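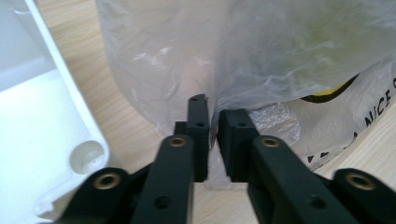
Sutovus Thin Film Set

README for release 2

Sutovus is a set of hand-held gripper demonstrations of one kind of task: taking hold of thin plastic bags and sheeting on a table and moving them somewhere else. It was recorded to test whether a policy trained only on wrist-view video can learn where to close its fingers on a material that folds, creases and lets light through. Most of our earlier failures were of this kind. The policy closed on a highlight or on printing underneath the film, and came away with nothing.

Contents

2171 demonstrations, recorded at 5 sites by 14 operators. Each demonstration is one folder holding:

video.mp4 — wrist view, full length
pose.csv — gripper position and orientation, one row per video frame
width.csv — finger opening in millimetres
note.txt — free text from the operator, often empty

The folders are grouped by site. The two largest sites are Plillbridge and Silbridge. Folder numbers are not continuous, as rejected recordings were removed and the rest kept their old numbers.

How it was recorded

Operators were told what to pick up and where to put it, but not where to grip. Some pinch an edge, some pinch a fold in the middle, and a few push the film against the table first to raise a ridge. We kept all three. Bags were used as they came, empty or with something inside, and were often lying on other packaging. Tables were not cleared between recordings unless the operator needed the room.

A demonstration counts as a success if the film is held until it reaches the target and is then let go. Failed grips followed by a second try are kept and marked retry in labels.csv. Demonstrations that ended in failure are in a separate folder, failed, and are not part of the total given above.

The method in short

The baseline, called Yap in the code, predicts a grip point and a closing direction from a short window of video and then hands over to a simple closing routine. It does not use depth. We tried adding a depth estimate early on, but it was poor on clear film and made the grip point jump from one frame to the next, so it was dropped.

Yap does better on film that is already bunched up than on film lying flat. It is also weaker where one clear layer lies over a printed one. Training on the retry demonstrations helped with the second problem and made little difference to the first.

Known problems

Finger opening drifts in some of the Silbridge recordings. The affected folders are listed in drift.txt. The video and pose files for these are fine.

Fingertips differ in shape between recordings. The column tip in labels.csv gives the version where we know it.

There are no force readings. A light grip and a hard one can look the same on thin film.

Contact

Remedios Cruzado looks after the recordings and labels. Questions about Yap and the training code should go to Princess Dizon. Please give the folder number when reporting a fault.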